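3.2 Equipment Planning and Cost Allocation

The budget was drawn up around one kitchen counter, with the arm, the gripper and all tabletop supplies treated as a single purchasing unit. Figure 2 gives the layout against which the items were priced.

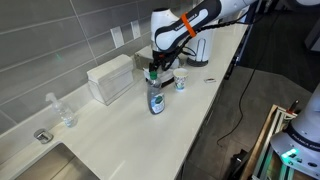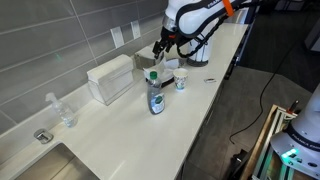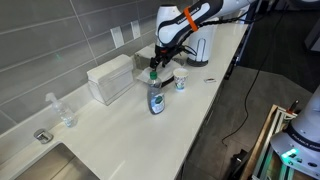 Figure 2. Counter workspace with sink, tiled backsplash and gripper-equipped arm.

Costs were split into capital and recurring lines. Capital items (arms, grippers, mounting frames, cabling) took up 70 percent of the first-year budget, and installation and safety work 23 percent. The remainder went to consumables – paper goods, dish soap, sponges and replacement finger pads.

Quotes were requested from Skovau and Van Loon in December and compared by T. Tsuchiya and M. Lucero on delivered price, warranty terms and spare-part lead time. Skovau was lower on frames but quoted a lead time of 93 days for gripper parts. We therefore budgeted 2 spare grippers per station, held on site. The order was approved on 16 January 2020.

Consumables were harder to estimate. Paper goods are charged per session and cannot be reused across trials, so their cost grows with the trial count – a term missing from the Hindar planning sheet we started from. We added it as a separate line.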